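A Case for the Open Tray

Good order at a shared desk is too often confused with concealment. Drawers are praised, surfaces are cleared, and small personal items are placed out of sight, where they are promptly forgotten. Those who set standards for shared workrooms should reconsider this preference.

Cosmetics offer a clear test. A lipstick dropped into a deep drawer will be bought again before it is found. Stood upright in a shallow tray beside its neighbors, it can be chosen at a glance and returned without effort. Meifang Luo, whose guidance for the Makberg offices runs to 2 pages, makes the same point about stationery.

Critics reply that open storage looks untidy. The objection has some merit, and a tray does require regular attention. A lipstick left on the table beside it, however, is easily noticed and easily put back.

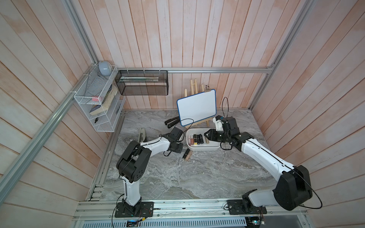 Wall baskets deserve similar support. They suit books, erasers and rulers, and they leave the table free for work. Sharp tools are a separate matter: a box cutter should have an assigned place, well apart from personal items. Employers who now spend freely on closed cabinets should first try a tray and a basket, and review the results in August.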